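ok rose thread. people keep asking how I get single stems to last past the weekend so I'm dumping everything here, in no order, on my lunch

Wednesday, August 30, 2023 and it's 100 degrees in Drilanport. so if yours are drooping today it may just be that. mine are drooping too

background for the new people: I do single stems. red roses mostly. one stem, one sleeve, one card. offices, restaurants, the odd apology. no big arrangements, I don't have the patience or the floor space

buying first. I get mine from Bednarek, out past the rail yard. go early. by nine the good reds are gone and you're picking through the orange ones

squeeze test: thumb and finger at the base of the bloom, right where the petals go into the green part. firm = fresh. squishy = put it back. do this gently or they will yell at you from across the warehouse (they will)

also look at the leaves!! everyone looks at the bloom. leaves tell you way more. dark green and a bit stiff, good. yellow or floppy or spotty, it's been sitting in a bucket since last week

outer petals that look kinda bruised or greenish are fine btw. guard petals. pull them off at the very end, when it's going out the door. I used to strip them right away and then every little ding landed on the nice petals instead

car. air on BEFORE you load. buckets wedged upright, a few inches of water, no more. I once filled them to the top and took the turn onto the bridge and that was my Sunday

home / shop / wherever. first thing, fresh cut. an inch off, at an angle, sharp blade. not kitchen scissors, kitchen scissors crush the stem

people argue about cutting under water. I don't bother. I cut and get it in the bucket fast, like seconds. never seen a difference but I also never tested it properly so dont come for me

then I leave them alone for 6 hours. cool dark corner. this is the step everybody skips. they need a long drink before you start handling them, esp in August

if one comes out of that with the head still hanging over: recut, wrap the whole thing snug in newspaper so the neck is straight, stand it in warm water up to the leaves. an hour. comes back more often than you'd think. not always

leaves below the water line come off. all of them. leaves above, I keep more than most people do. a red rose with a bare stem looks like a pencil to me. I want the green fanning out

thorns — I take off the bottom ones where a hand goes and leave the top. metal strippers scrape the skin off the stem if you pull hard so I use a folded towel and a glove. slower. whatever

sleeves: clear, no print, no glitter. I will die on this

ok TABLE. this is what half the questions are about so

I worked on a brown butcher block for years and it was pretty, and I could not see a single thing on it. thorns. aphids. bits of leaf. I'd lean on it and get stabbed in the forearm, every time

got white tops in June. two white panels pushed together, Vorkden, the cheap line. best thing I've bought for flowers and it isn't even for flowers

everything shows up on white. one crumb of leaf and you see it from the door. a bug has nowhere to go. and the color of the petals reads true, so you catch the ones going purple at the edges before a customer does

downside: you see EVERYTHING. pollen, pen marks, my coffee. you will wipe it constantly. damp cloth, drop of dish soap, dry cloth after. don't use the gritty powder, it takes the shine off and then it holds dirt forever

second downside, the seam where the panels meet. gunk lives there. I run an old loyalty card along it at the end of the day. had tape over it for a while but the tape went gray and looked worse than the gunk

bolt or clamp them from underneath if you can. mine crept apart in the first week, a gap just wide enough to eat a thorn

height: mine's 38 inches. taller than a desk. my back quit complaining in like two days. if you're shorter than me go lower obviously

and then a clear plastic tray off to one side, always the same side. clear so I can see whats in it without picking it up. I've had the white kind and the metal kind and clear wins
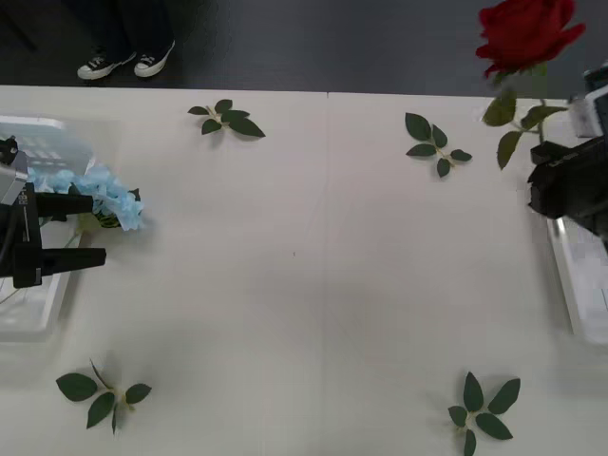

the other habit is holding the stem up before it goes in a sleeve. arm out, bloom at eye level, turn it all the way around slowly. you see the tilt of the head, the one torn petal at the back, the leaf that's going to stick out and poke through the plastic. lying flat on a table every rose looks fine

hold it by the stem low down. never under the head. warm hands + petals = brown thumbprint by dinner

closed shoes while you do this please. canvas is ok, I wear canvas, but know that a dropped thorn goes right through the top. flip flops, absolutely not, I've seen it

food packets. yes use them. I get Truneo in the big tub now bc the little packets were making me nuts. measure it. double dose does not mean double life, it means slimy water

someone asked about pennies / aspirin / vodka / lemon soda. I've tried the soda and the aspirin. clean vase and fresh water every other day beat both of them. boring, sorry

clean vase means CLEAN. like you'd drink out of it. if there's a ring around the inside that's what is killing your flowers. bottle brush, hot soapy water, rinse til it doesn't smell like anything

where to put it once it's home: away from the window, away from the stove, away from the fruit bowl. bananas are murder. top of the fridge is also bad, it's warm up there and people forget

and recut every time you change the water. tiny sliver, half an inch. stem gets shorter as the week goes, so start in a tall vase and move down. mine usually end in a juice glass

what do I expect from one rose with all this? 5 days looking great, a couple more looking ok. in this heat take one off. anyone promising two weeks is selling you something

when it opens all the way and you can see the middle, enjoy it, that's the best day. some people throw them out at that point?? why

drying: hang upside down in a closet while it's still nice, not after it's gone crunchy by itself. reds go almost black. I like it. my sister-in-law says it looks like a haunted house

replying to a few at once — no I don't ship. no I don't do blue. yes the white panels are heavy, get a second person for the stairs

the table legs are separate, thats why the price looked so low when you checked. I got caught by that too. around twice the price once you add them

and whoever said use a lazy susan for the sleeving, I'm trying it tomorow, will report back

ok that's my lunch. if I forgot your question ask again under this one, the other thread is too long and I can't find anything in it

oh — wet towel over the bucket lip for the drive home. forgot that one. just drape it, don't press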